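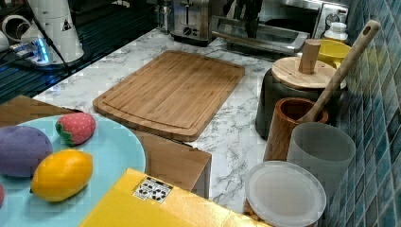
*Last updated: 2020-01-05*

I have stopped making day trips. When I book a place for a week now, I stay in it for the week, and I think most travelers would be better off doing the same.

In September I had seven nights in Nokamow. The hotel desk pushed the bus tour to Rocha, 60 miles each way, with a lunch stop and a walk around the fort. I had done that sort of tour in other countries and could already tell you how it goes. You get up in the dark, you sit, you get 3 hours in a town with the same crowd you rode in with, and you sit again. I said no and spent the day finding out where the ferry crews eat.

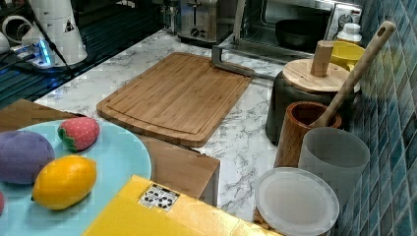 *Toy strawberry and lemon on the plate, bamboo board on the counter.*

People tell me they may never be back, so they have to see it all. I understand that, but seeing Rocha through a bus window is a poor way to use up a day in Nokamow -- and you may never be back there either.

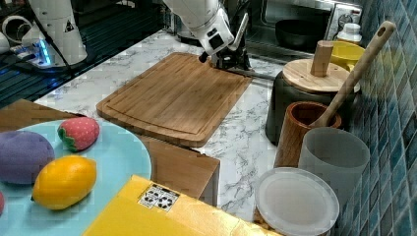 ## What the towns get out of it

Sememside has some 3,000 residents. On a busy day the Jirkeo coaches bring in half that many again, and they are gone by four. They buy a magnet and use the restrooms. The two guesthouses on the harbor sit half empty all the same.

I would charge the coaches more to park and put the money toward an evening bus, so that a person staying over could go out to dinner and get back. 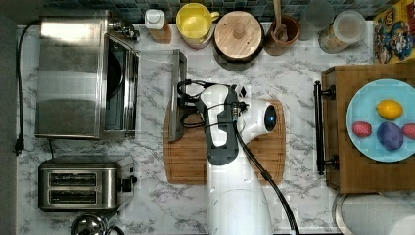
*White robot arm above the cutting board.*

Jirkeo will say its customers like the tours. Plenty of them do. I would still ask them, a year later, which town the lunch was in.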